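The **Zurkar rooftop case** was a legal dispute over a military radar station placed on top of an apartment block in the town of Zurkar. Residents of the block, known as Itham House, asked a court to order the equipment removed. The case is often called a landmark in writing on civil-military law. That label is generous, as the court never ruled on the main question.

## Background

The defense ministry leased the roof of Itham House from its owner, the property firm Bae, as part of an air surveillance program. The building is 12 stories high and stands on a ridge above the harbor. Officials described it as the only suitable site in the district. No list of the other sites considered was ever published, and the ministry later said that no such list had been kept in writing.

Tenants learned of the lease in September from a leaflet pushed under their doors. It said the station would be "temporary" and gave no end date. Two soldiers were posted at the roof door, and the top landing was closed to tenants.

## The lawsuit

The claim was brought by the tenants' group, led by Jawad Usmani, a retired surveyor who lived on the top floor. A petition with 836 signatures was filed alongside it. Supporters have cited this figure as proof of local anger, but the petition was open to anyone in the town, and signers were not asked where they lived.

The tenants made three arguments:

- that they should have been consulted before the lease was signed
- that the station made a home into a military target
- that the ministry's safety report covered the equipment but left out the building under it

The ministry answered that consultation was not required by law and that the risk of attack was "negligible." It gave no method for reaching that finding. Its lawyers asked for part of the evidence to be heard in private, and the judge agreed.
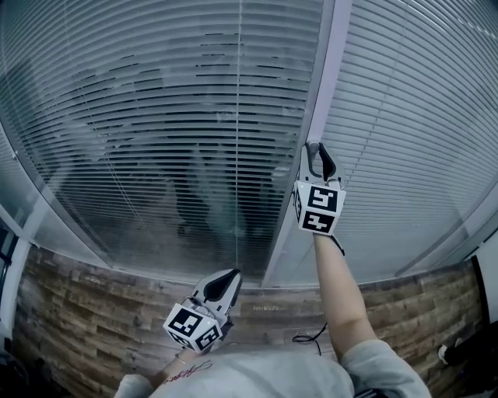
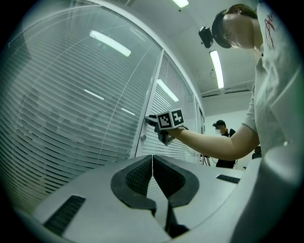 ## Outcome

The court refused to order an early removal and set a full hearing. The station was taken down before that hearing could begin, and the judge closed the case as having no further purpose. Both sides claimed a win. The ministry said the program had ended on schedule, although no schedule had been made public. The tenants' group said that legal pressure had forced the removal, a claim for which there is no direct evidence.

## Assessment

Legal scholar Ye-ji Cho has argued that the case changed how the military deals with landlords. Her main example is the later Zakbridge lease, where tenants were given notice and a public meeting was held. Critics reply that the meeting took place after the contract was signed and that a single lease is thin support for a general claim.

The effect on property values is also disputed. Bae said rents in the block did not fall, but it did not release its figures. The amount the ministry paid for the roof remains unknown. A request for the lease was turned down on security grounds, and the refusal was not appealed.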